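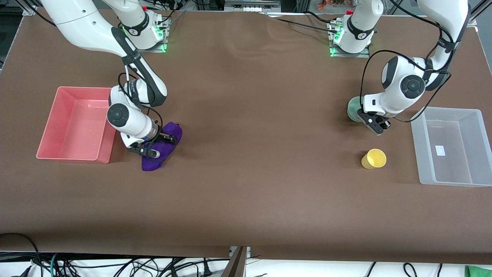
4.3 Replacing the table cover and checking the grippers

Do this procedure every 30 days, or sooner if the cover is torn or has shifted. Allow 20 minutes. It applies to two-arm Dendedex cells with parallel grippers.

CAUTION: The arms can sag when the motors are switched off. Support each arm by hand at the elbow before step 3.

1. Stop the running task and wait until both arms are still.
2. Open both grippers and take out anything they are holding. Clear all bins, cups and cloths from the table.
3. Switch off motor power and lower each arm onto its rest. The indicator at the base goes dark.
4. Check the cables along each arm. They must hang in loose loops and must not pull tight when the wrist is turned by hand through its full range.
5. Wipe the gripper fingers with a dry, lint-free cloth. Replace the finger pads as a pair if either one is worn smooth.
6. Remove the old cover. Lay the new one from the arm side toward the front edge and tape it underneath.
7. Switch on motor power. Wait for a green indicator on both bases.
8. Run the table height check (Section 4.5). Enter the result in the cell log.

NOTE: Small wrinkles near the bases are acceptable. Wrinkles inside the work area are not - the fingers catch on them when picking up cloth.

NOTE: If the height check differs from the last entry by more than 2 mm, do not restart the task. Repeat step 6, then step 8. If the error remains, see Section 4.6, Base bolts.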